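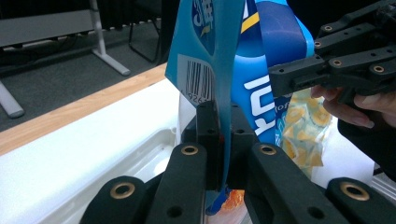
Packing and putting away goods is one of the oldest chores on the list of things people want machines to do, and it is still mostly done by hand. Rigid boxes are largely solved, provided they arrive one at a time and the right way up. Bags are a different matter. A glossy blue package pinched along its bottom edge by two black finger pads stands up from the grip with its barcode facing out, but the pads themselves hide most of the printed number. Only 926 can be read. A person would turn the bag or shift a thumb. A machine needs to know that the number is hidden, that it matters, and that the bag can be let go and taken hold of again somewhere else.

Ketcombe Evening Lectures
Machines and Everyday Work, Lecture 2
Handout, Jan 28, 2021

Module code 2357. Please read sections 1 to 3 before the session. Section 4 is for the written work.

1. What counts as doing a chore

For this course a machine can do a chore if it can be left alone with it. That means it starts from whatever state the room is in, deals with the usual mistakes, and stops when the work is finished. A machine that needs someone to set out the items first has done part of the chore. The part may still be worth paying for, and in a factory it very often is.

By this test the washing machine does the washing but not the laundry. It does not collect the clothes, sort them, check the pockets, hang them up or fold them. Dishwashers are in the same position. Both machines work well because the difficult handling was left to the person and the rest was put inside a closed box where nothing unexpected happens.

The robot vacuum cleaner is the main exception in the home. It works in the open, in a room it has not been built for. Note what it is excused from, though. It never has to pick anything up, and if it misses a patch today it can have another go tomorrow.

2. Why soft packaging is hard

Take a shop-floor task: pick up a bag of snacks from a table and put it in a tray. The difficulties come in roughly this order.

Seeing. Shiny film throws back light, so the same bag looks different from each side. Clear film is worse. With a bag that has only a pattern of citrus slices printed on it, the camera may find the fruit and miss the plastic in between.

Choosing where to hold. Most bags have a flat seam at one or both ends, and a seam is a good place for a two-finger grip. The seam has to be found first, and it may be folded under.

Holding. Too little force and the bag slides out. Too much and the contents are crushed or the film splits. The weight inside also moves after the bag has been lifted, so a grip that was good at the start may not be good a second later.
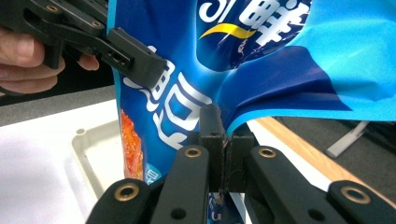 Moving. Film bends and creases as it is carried, and its shape at the end of the movement is not the shape it had at the start. Planning methods written for solid blocks assume the opposite. Most working systems get round this by moving slowly or by using suction – and suction has trouble of its own with creased film.

Using a second hand. People steady a bag with one hand while holding it with the other and hardly notice that they do it. For a machine this means two arms that must agree on timing and force, with a soft object between them. If one pulls slightly early, the bag tears or twists.

3. Two cases for discussion

The Tradton packing line. Bags come down a belt in a single layer, all of one product, and a suction arm places 13 in each carton. It does this all day with few stops. When the supplier changed to a thinner film, the line had to be stopped and the cups replaced. Staff still clear jams by hand and still deal with every burst bag.

The Satalby shop trial. A two-armed machine called Kamolrat was asked to restock a mixed snack shelf overnight. It could name nearly every product. It was much less reliable at getting bags out of a full crate, where they lie on top of one another and the seams are out of sight. The shop kept it for tins and went back to filling the snack shelf by hand.

Compare the two with the test in section 1. The Tradton line does less, but what it does it can be left to do.

4. Written work

Choose one chore from your own home or workplace and write two pages on it. List each separate action, including the dull ones such as opening a drawer. Mark the actions a machine could be left to do now, those it could do if someone prepared the items, and those you think are out of reach. Say what would have to change in the room, the packaging or the machine to move one action up the list.

Bring a printed copy to the first session in February. Lecture 3 covers folding cloth, and there is no reading for it.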